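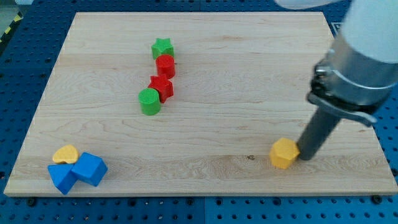
pegboard_pete
Opening post

Arm went into protective stop again at 1741, and I'd like to hear from anyone who has seen this before I start swapping parts. Task is tabletop pushing, nothing exotic: rod on the wrist, flat board, colored blocks, shove them where the instruction says. It had the tip up against the yellow pentagon, plenty of bare wood to its left, and it was told to take the pentagon over to the blue cube. What I got was a force spike straight down, a loud clunk, and an arm that sulked until I power cycled it. Log says vertical force limit exceeded. The controller is a Stoica, the software is Winska, and the manual is a rumor.

Same fault again at 1825, different block. That's 8 since February.

clunkmaster
Your board is warped. Next.

pegboard_pete
Thank you, doctor. Straightedge across it both ways, no daylight.

Ovidiu Radu
How is the tool height set? If you touched off at one corner and trusted the rest, a slightly tilted board will do this with no warp at all. The arm thinks it is skimming and it is digging. Touch off at all four corners and post the numbers.

lowtorque
I'd look at the clamp on that collar before the board. We had one on our Clandia cell that crept down a hair every time the rod hit something. Looked tight, felt tight, wasn't. Put a paint pen line across the joint and run it for an afternoon.

clunkmaster
If the clamp slipped, the rod would ride up when it hit, and the fault would go away by itself. Think about it.

lowtorque
I did think about it. Ours rotated too, and the rod sits at an angle. Twist an angled rod and the tip ends up somewhere new, including lower.

clunkmaster
Fine. Still say board.

sudo_sandwich
Can't you just raise the force limit? I put mine up to 52 and haven't had a stop in months.

Ovidiu Radu
Please do not do this. The limit is the only part of that setup doing its job. You haven't fixed the fault, you have asked it to be quiet.

sudo_sandwich
It's very quiet though.

pegboard_pete
Leaving the limit where it is. I like my wrist sensor and I saw what Hostenance wants for a new one.

Corners are done. Three agree nicely. The one nearest the hazard tape is high by more than I'd care to admit in public. Found a wood chip under there the size of a lentil. Also drew lowtorque's paint line, and after an hour of pushing it has a visible step in it. So the board was tilted and the clamp was walking.

clunkmaster
Board. I said board.

lowtorque
You said warped.

Ovidiu Radu
Clean both clamp faces before you retighten, use a torque wrench, and redo the tool calibration afterward. The old one is worthless now.

pegboard_pete
Doing the clamp tonight. Does anyone have the torque spec? Page is missing from my copy.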